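Notebook entry, Paving and Masonry Workshop, Skidmont
19/03/2023
Entered by Farzad Alipour. Read and initialed by K. Matlala.

Subject: joint mortar trials, second series, and condition of the stored test panels.

The second series of joint mortar panels reached the end of its curing period this morning and was moved from the damp store to the bench. The first series was closed out in the previous notebook and the results are not repeated in this entry. The purpose of the second series is to establish whether the Ansari lime binder can be used in narrow joints between concrete slabs without the shrinkage cracks seen in the first series.

Mixes were prepared to the written procedure, with one exception. The sand for batch 277 was taken from the new delivery before it had been sieved. Keabetswe Matlala noticed the coarse fraction while filling the molds and marked the panel accordingly. It was decided to keep the batch in the series and to report it separately. Batch 318 was prepared the next day with sieved sand from the same delivery and is otherwise identical.

Panels were examined dry, under the side lamp, and then again after brushing with clean water. Observations:

Batch 277. Hairline separation along one side of the joint, full length. The surface is open and crumbles slightly under the thumbnail. Coarse grains stand proud of the finish. Color darker than the reference when wet, acceptable when dry.

Batch 318. No separation found. Surface closed and even. A small chip at one corner was caused by the mold being struck too early and should not be held against the mix.

Reference panel (Zadex ready mix). No separation. Very hard. The edge of the slab broke away before the joint did when the panel was pried apart, and this remains our main objection to using it beside older concrete.

The color match was discussed at some length. The Dirnbridge file asks for a joint that reads as a thin dark line against a pale gray slab, and the current Ansari samples dry too light for this. A pigment addition will be needed. Matlala proposes adding it to the dry sand before the binder goes in. I would prefer to disperse it in the mixing water, as was done for the brick samples, but have agreed to try both.

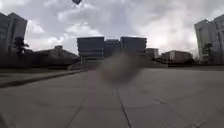
Large square slabs with thin dark joints, general view across a plaza toward the buildings. Overcast light.

Weathering of the slab face also has a bearing on the choice of pigment. Fresh slabs from the yard are very uniform, and a joint color chosen against them may look wrong beside slabs that have had years to stain and lighten unevenly. The offcuts on the outside rack have been through three winters and will be used for the next comparison. They are to be left unwashed.

Equipment. The small mixer is again throwing material past the lid. The gasket has been turned over as a temporary measure and a replacement is on order. The 50 mm brush should be kept for water only. It was found this morning with dried lime in the bristles and has been discarded – a new one is in the drawer under the scale. The scale itself was checked against the reference weights and needs no adjustment.

Water dosing. The procedure still says "add water until workable." This has been interpreted differently by each of us and is the likely source of the scatter in the first series. Starting with the next batch, water is to be weighed and the figure written on the mold label as well as on the batch sheet.

To be done in March:
Prepare 4 pigment panels, two by each method.
Sieve the remainder of the new sand and label the bin.
Recut the broken edge of the reference panel and photograph the break.
Ask Ansari for the storage limits on opened bags, as the one in use has been folded over and clipped.

The batch 277 panel is to be kept on the lower shelf until the separate report is written. Please do not stack other panels on it. F.A.

Added later, K.M.: second bag of Ansari binder opened, contents free of lumps. First bag set aside for test cubes.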